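Help wanted: bench and parts person, Trevaskis Plumbing Supply

Posted October 1, 2024

I run the back half of Trevaskis, the half with no showroom and much worse coffee, and I'm looking for one more person to work the parts bench with us. It's 30 hours a week to start, mornings mostly, and you don't need to have worked in plumbing before. I hadn't either when I started!

Most of the job is fittings. We keep 2,000 bins back there (elbows, couplings, tees, caps, all of it) and orders come in from contractors who want everything matched up and bagged by job. You'd pull the parts, lay them out on the bench, check sizes, check the ends for chips, and put them together dry when the customer asks for it. The Griner account alone is 118 bags a week, and since September we've had the Gallis returns too, which come back all jumbled in one crate and have to be sorted by hand – I kind of enjoy it, but I know it's not for everyone.

You'll be on your feet a good bit and lifting boxes now and then. Good eyes help. So does being the type who notices that one piece in a bag is the wrong size before the truck leaves.

A bit of bench work:

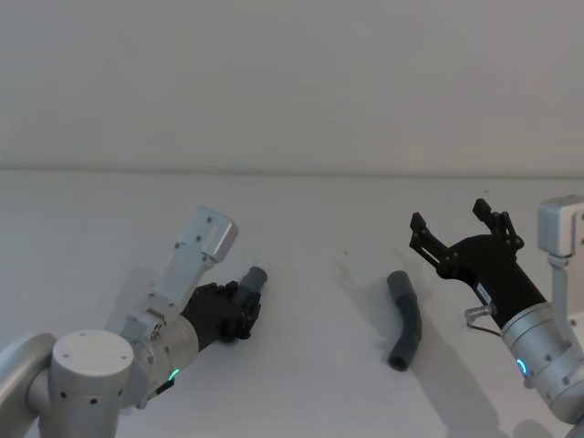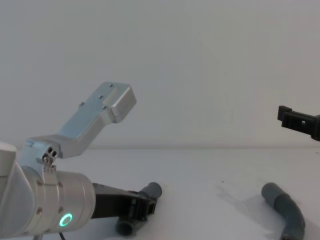
Pay is $19 an hour, going up after 300 hours once you know the bins. I'll train you myself for the first couple of weeks, starting with gray pipe and fittings like the bent elbow lying on the white tabletop in the first picture, and we'll go from there to valves and the fiddly brass stuff. You get a locker, a decent stool and a parking spot behind the Parka building.

To apply, stop by the side door before noon and ask for the bench, or drop a note in our mailbox at 523 Parka Street with your phone number and the mornings you can work. A resume is fine but a few lines about yourself will do. I'm hoping to have somebody started within three weeks.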